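Open shelving or doors for a tall white wall unit?
Storage and Shelving > Living areas

hafstein_mill
Posted 11 Jan 2018

We have a tall white shelving unit, built in, in a room with a high beamed ceiling. Most of it is open compartments. There is one cabinet door with a ribbed gray frosted panel and a small brass knob, and the rest is bare. I am trying to decide whether to order more doors or leave it open and just put less on it.

The unit is plain white panels with a divider in the lower part. The screws on the undersides of the boards bother me more than they should. From a chair you look straight up at them.

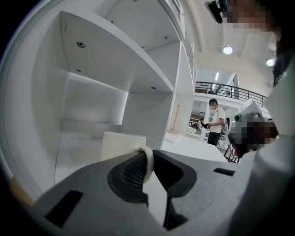

Undersides of the shelves, with the screws, and the mug at table level.

Quote from Bendelard for matching doors is 151 each. I would need 7 to close everything.

plumbline2
Leave it open. Seven doors is a lot of money to hide some screws. Hardware stores sell white stick-on caps by the sheet. Wipe the board with alcohol first or they drop off in the summer.

Erlinda Javier
I disagree with plumbline2. Open shelves near a ceiling collect dust and you need a ladder to get at it. I had mine open for two years and then put doors on the top row only. Have you asked for a price on just the top?

hafstein_mill
No, I only asked for the full set. I will ask. The ladder is a fair point, ours lives in the garage.

oakandash
What are you storing? That decides it. Mugs and plates in daily use can sit in the open because they get washed anyway. Books and anything dried or fabric should be behind a door.

hafstein_mill
Not much so far. I took almost everything down in May when we painted and only put a few things back. One compartment has two hardcovers lying flat, a dark red one with gold bands on the spine and a cream one on top of it, and a small bunch of dried purple flowers next to them. I like that one as it is.

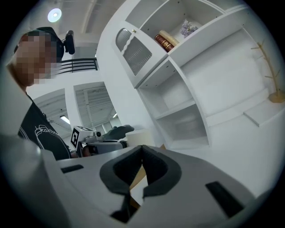
My worry is the other compartments. If I fill them all the same way it will look like a store display, and if I leave them bare it looks like we are moving out. The table gets used every day, so mugs and whatever else is in use end up there and never make it back to a shelf.

plumbline2
Bare is fine. It's a wall unit, it doesn't have to be full.

Erlinda Javier
Dried flowers on an open shelf shed. Put a saucer under them or you will be picking bits out of the book pages. Also lay the books with the spines out of direct sun, dark red fades to brown.

oakandash
Agree on the sun. Not sure about the saucer, I've had lavender on a shelf for years and it barely drops anything if you leave it alone.

Erlinda Javier
Mine dropped plenty -- maybe it was older.

tall_ned
Check the door before you order more. That wavy top edge is going to be hard to match. I ordered from Wikside and the curve was off by 19 mm at the high point. They took them back but I paid the freight. Make a paper template of the edge and send it with the order.

hafstein_mill
Good to know. Bendelard wanted measurements only, so I will send a template too. Caps for the screws first, then a price for the top row.

oakandash
Buy the matte caps. The glossy ones show up worse than the screws do.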